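Open house at Staltance, 8/19/24

I signed up for the Staltance open house because a former coworker, Bence Bakos, got a job there last February and kept telling me I was wrong about robots. I run a small repair shop and I've been wrong about plenty, so I drove out.

The sign-in sheet was already two pages long when I got there. We were split into groups, handed a badge and a bottle of water, and walked past the front office into a room with a big screen and not enough chairs. I had expected arms bolted to the floor. Those came later, behind glass, and two of the three were switched off.

What Staltance mostly wanted to show us was Brasix, the software they use to train a gripper on a computer before it touches anything real. The pitch is that a simulated robot can fail all night and nobody has to sweep up. Our guide, a young man with a very fast way of talking, said the tool-handling task had been through 1,583 practice runs. I asked how many of those counted as a success. He said it depended on how you defined success, and moved on to the next slide.

They put the view from the gripper up on the screen and left it there while he talked.

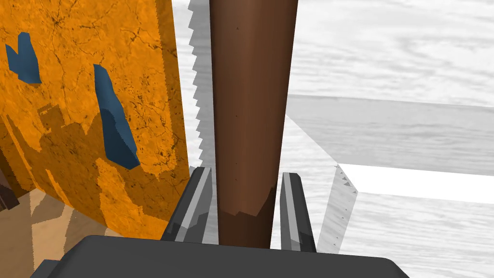 Brasix simulation, gripper view: a saw with a brown wooden handle between the two fingers.

I'll give them this much - picking a saw was a better choice than the foam blocks you see at most of these things. A saw is long and awkward, and it has one side you don't want to grab. But I spent most of the demo looking at the second blade, the see-through one over on the right. I asked if it was a target position or a drawing glitch. The guide said he would have to check with the Dalisay team, who build the models. A woman behind me laughed, and I don't think she meant to.

My other question was about wood. Real handles swell, get oily, and work loose at the rivets. Does any of that go into the model? Partly, I was told. There are 4 friction settings and more are planned.

After that we went to the glass room, where the one working arm moved plastic bottles from a tray to a bin. It did this well. It didn't pick up a saw, and when I asked to see it try, they said that wasn't on the program for visitors.

The last stop was a table for Prurnel, the monthly service plan. It starts at $800 a month with a $500 setup fee, training on one task included. A second task costs extra, and the sheet didn't say how much. I took the sheet anyway.

Bence caught me in the parking lot and wanted to know if I'd changed my mind. I told him to call me when the real one can hang a saw back on its hook. He says spring. Parking was free, and the coffee ran out before the second group got in.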